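4.2 Leaving the door open between loads

Participants were asked at the first visit what they did with the machine door once a load had been taken out. Most gave an answer straight away and most of the answers were firm. Of the 273 households in the Kandbridge survey, more than 100 said they always closed it, usually to keep a narrow room passable or to stop a child or cat climbing in. The rest left it open for an hour or two, or left it open until the next wash.

Stated habit and practice did not always match. Villaseñor and Vogler, who made the home visits in May, found doors shut in several homes where the diary said open. We have used the visit record wherever the two disagree.

Smell was the complaint raised most often. It was raised more by households that closed the door, and more again by those that washed mainly at low temperatures. Residents tended to blame the drum, and cleaned it. Few had ever wiped the rubber gasket, and 13 households did not know that the folds could be pulled back by hand. When shown, they generally described it as the dirtiest part of the machine.

Front loaders differ from top loaders in this respect. The opening stands upright, so the gasket has to seal against the glass all the way round, and its folds make a place where water and lint can sit (Figure 2).
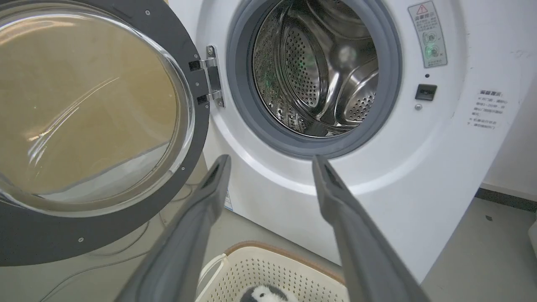 Figure 2. Front-loading machine with the door fully open, showing the glass, the grey gasket and the perforated steel drum.

Space matters too. A door that swings fully back needs clear floor to one side, and in the smaller flats this was often where the laundry basket or the bin stood. Some residents compromised by leaving the door ajar. We did not treat this as a separate category, which with hindsight was a mistake, as it was common in the diaries and may be the most realistic advice for a small kitchen.

Detergent dose was recorded but is reported in Section 4.3.

2 comments | 13 shares

Jaime Simões
Did you ask about the detergent drawer? We always leave the door open and still had a smell until we took the drawer out and scrubbed behind it.

Annelore Hollmann
Ours stays ajar with a folded flannel over the edge. Agree it should have been its own category.

Contact: Leonie Bauerfeind, Kandbridge Household Study
© Kandbridge, October 2018
Back to top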